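Famton Kitchen Cell: setting up and looking after the simulated arm

Updated 3 August 2021

Hello and welcome to the Famton page! If you've bought the Kitchen Cell (or you're still on the trial) you'll have the arm, the gas range, the two marble worktops and the usual cupboards, all ready to load. It's a simulated cell, so no spanners, but it does still need setting up properly and it does drift out of sorts if you leave it alone for months. I look after mine most mornings before the long runs go on, and what follows is more or less my own routine.

Load the cell with the arm parked and let it settle for 200 steps before you send it anywhere. I used to skip this and then wonder why my first reach of the day was always a bit off. After that I do the plate check, where the arm goes across the front of the range and brings the gripper over to the plate on the left-hand worktop. It's a long reach for where the base sits, so if anything is wrong with your joint limits you'll find out there.

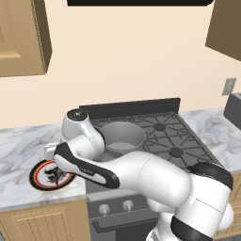 Kavitha Nair wrote in to say she does hers the other way about, with the pot check first and the plate last, and she reckons it shows up a bad wrist offset sooner. She also asked for the plate to be lockable while you're tuning, as she was forever nudging it and having to reload.

Good idea, and it's in! Look under Props, tick Hold, and the plate will stay put until you untick it. I've tried Kavitha's order as well and I can't say I saw much difference, but do whichever suits you.

Next, the base. The cell comes with the base height set to 850, measured in millimetres from the floor, and I'd leave it there unless you've swapped the worktops for the Kiletti set, which sit lower. If you do move it, save the cell under a new name first (please, I've had so many emails). Then run the limits check again, all seven joints if you're on the standard arm, and keep an eye on the elbow. The elbow housing is a chunky thing and it comes close to the front of the range on a low reach. 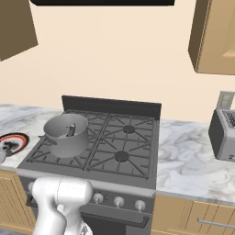

The collision margin is the other one people ask me about. Set it too generous and the arm refuses to go anywhere near the control knobs, too tight and you'll get the fingers sinking into things. I start wide and bring it in a little at a time, with the knob approach as my test. Slow it right down for this, quarter speed is plenty.

If you're using the Gounder gripper file, there was a bug in the version we sent out in November where the finger pads loaded without any friction. Anything you picked up just slid straight out again! Build 199 has it and build 200 doesn't, so check the number in the corner of the start screen.

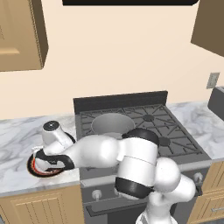 Then there's the contact log, which fills up quietly in the background. I clear mine once it gets to 476 entries, only because that's where the Brukton viewer starts to crawl on my old laptop, and yours may well cope with more. Export it before you clear it if you think you'll want to compare runs. The button is next to Clear and they look far too alike, sorry, I keep meaning to change the colour.

Resetting a joint that's gone wrong is easy enough. Pause, pick the joint from the list, press Restore, then step forward by hand until the arm stops twitching. If it never stops, reload the cell and send me the log.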